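**From the mastering bench: notes on the Junville reissue**

The Junville reissue has been approved at the test pressing stage, and several subscribers have asked what was changed from the first edition. The short answer is that the music is the same and almost everything after the mixdown is new. The longer answer follows.

The first edition was cut from a digital file that had already been limited for CD. Peak levels sat flat against the ceiling for most of side A, and the cutting engineer had no choice but to lower the overall level to keep the lathe within its limits. The result was a quiet record with no more dynamic range than the CD. Surface noise was easy to hear in the two slow instrumentals, where the pedal steel carries the tune alone.

For the reissue we went back to the half-inch stereo mix reels. They were baked at low heat before transfer, then played once on an aligned deck at Mostex, with the tones at the head of each reel used to set azimuth and level. The tones on reel 2 did not match those on reel 1. The high-frequency tone was down by a little more than a decibel, and that explains why the second half of the album has always sounded duller than the first. We corrected it at the playback stage and applied no further treble boost to those songs.

Noise reduction was kept off. Tape hiss is audible in the fade of "Brurnville" and under the spoken opening of the last track. A test with moderate processing removed the hiss but also took some of the bow noise from the fiddle and shortened the decay on the upright bass. The untreated transfer was preferred.

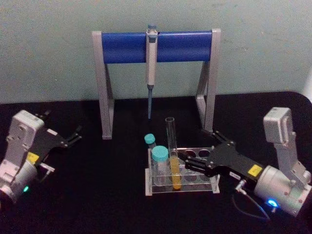 Side lengths were the next problem. The original running order put the long closing medley on side B with five other songs, for a side of well over twenty-four minutes. That forces narrow grooves and a low cut, and the inner grooves are where the vocal harmonies are densest. The reissue is spread across two discs at 45 rpm, with 4 sides in all. The running order is unchanged. No side runs past the point where level has to be given up.

Low-frequency content was summed to mono below a fixed crossover point. The kick drum was already centered, so the change affects only the bass on the two songs where it was panned left. On headphones, the difference from the digital version can be heard in those songs. On speakers in a normal room it is hard to pick out.

Sibilance was handled line by line. The lead vocal on the Zervas sessions was recorded close, on a bright microphone, and a de-esser placed across the full mix also dulled the mandolin. We marked the problem words by hand, some 20 of them, and reduced each one separately. The rest of the vocal was left alone.

The first set of test pressings was rejected. Side C had a repeating tick near the start, present on every copy we played and at the same point in the groove, so it was traced to the stamper. A new stamper was made from the existing mother and the second set was clean. Side D had a slight swish in the run-out on one copy only and was passed.

Playback notes for those setting up for the first time: the discs are cut hotter than most records in the catalog, and a worn stylus will be heard first on the harmonies at the end of side B. Check tracking force before assuming a pressing fault. Both discs play at 45, and the labels say so in small type under the catalog number. The dead wax on side A still carries the old matrix number with an R added, which should help anyone sorting secondhand copies later.

The download included with the set comes from the same transfer, without the mono bass and without the sibilance edits. It is offered at 24-bit resolution and has not been limited. It will play back at a lower level than the old CD, so turn it up.

Preorders ship in November. Copies of the first edition are no longer in stock.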